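Home Stories Poems Submit About Log in

The Blue Tray

Sep 13, 2020

Shazia Butt inherited bench 3 at Greltov from a man who had labelled everything except the parts. There was a label on the stool. There was a label on the drawer that said DRAWER. The brackets, which came in left-hand, right-hand and a sort he had called "the other ones", had to be learned by feel, like a family.

She had been hired for two weeks to clear out Mincombe, and had so far cleared out a kettle. The plan was that every loose bit of metal in the building would be sorted, bagged and driven to the new place in Khokhar before November. The plan was laminated. Zeeshan Memon had laminated it himself and was reluctant to let the facts near it.

"How's the blue tray?" he asked each morning, leaning in the doorway with his toast.

"Still blue," said Shazia.

The trouble with the blue tray was that it was the last one. She had done the rails and the long slotted strips. She had done 462 washers, and had gone home and dreamed of the hole in each of them. But the brackets in the blue tray matched no drawing in the Pritico binder. They weren't on the parts list or in the obsolete parts list, and they weren't in the envelope at the back marked SORRY. As far as the paperwork went, somebody had stamped them out of good sheet metal for the pleasure of it.

"Chuck them," said Zeeshan on the second Friday-feeling afternoon in a row.

"You chuck them."

He came over and had a look. He picked one up, turned it round and put it back with more care than he'd have liked her to notice. 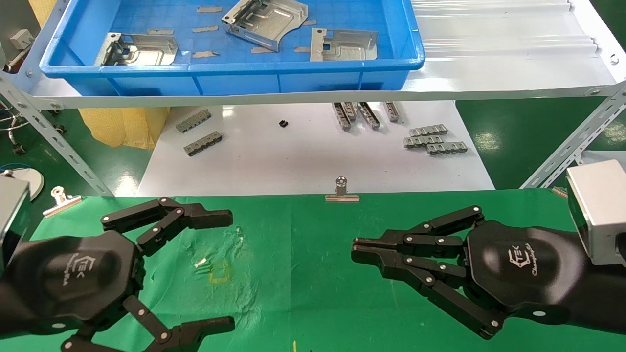 "My first job here was brackets," he said. "145 an hour, if the press behaved. I told my mum I was in aerospace."

"Are these aerospace?"

"I think they might be off a photocopier."

Shazia found a bag and wrote THE OTHER ONES on it. Then she tipped in the brackets, and the little strips after them for company, and Zeeshan held it open while pretending to read the plan.

"Where does it go on the list?" he said.

"Where's your toast?"

He looked about for it. By the time he'd looked back, the bag was in her coat pocket, dragging the whole left side down, and she was putting the kettle on the truck.

Comments

marg_in_the_shed: I have a jar of the other ones. My husband had a jar of the other ones. We merged them when we married.

Tobyc: Enjoyed this. Would a bag of brackets fit in a coat pocket though?

marg_in_the_shed: Depends on the coat, Toby.

pell77: The envelope marked SORRY got me. More Zeeshan please.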